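Dosby's demo service leaves questions on price

15th June. Dosby has begun selling a service that it says will teach a robot arm household chores. Customers get a hand-held gripper on loan and 228 recorded tries at each task, made by Dosby staff. The price is $2,000 a task.

Kendra Dhillon, who runs sales, calls it "ready to use." Dosby has published no failure rates. Emanuel Olteanu of Fusitz, a rival, wonders how much a buyer learns from a tumbler and a wire basket. So do we.
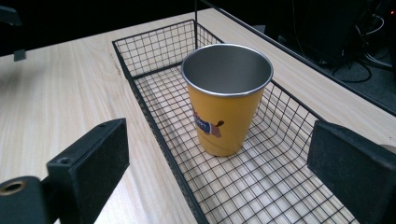 Does the price include the robot arm?
Buyers have to supply their own arm. The $2,000 covers the recordings and the gripper loan.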